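March 9, 2019. Notebook, Skenmont handling group

Open day at Mastholm, written up the same evening while I can still read my own notes.

Getting in

Three of us went. Sign-in took longer than the safety talk, and the safety talk was mostly about parking. Coffee was good. The printed program had our hosts down as "Wolde Robotics," a name they dropped in December, so everyone spent the morning correcting it in pen.

Hand-held gripper, bed clearing

This was the part I came for. The Wolde people have the same two-finger hand we saw in their slides, blue textured pads and all, and the task is to clear litter off a bed. They say they have logged 2000 grasps with it. I asked how many were paper cups and got a look.

My list of what I'd worry about, in order:

Red netting string. No good side to grab it from, and the quilting underneath is one more thing for a fingertip to catch on.

Clear plastic bag with a drink carton lying on it. Do you get one object or two? The hosts said "depends," and I wrote that down as a specification.

Red paper cup on its side. Easy, unless you squeeze like I do.

Clear dome lid. Good luck to the depth sensor.
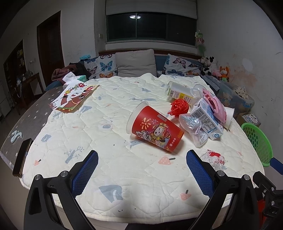
Fixed arm, back hall

Flevimetti had a bench arm sorting bottle caps into 6 bins. Very smooth, very fast, and very fond of bin four. The presenter restarted it twice and called both restarts "a feature of the talk." Rated for 200 picks before recalibration, according to the poster. We left at about the halfway mark.

To do

Ask Wolde for the pad material and whether they sell spares. Ours are worn smooth.

Try netting on our own rig before promising anyone anything.

Find out whether the bag counts as a failure if the carton comes up with it. I say yes. I was outvoted in the car.

Return the visitor badge, still on my jacket.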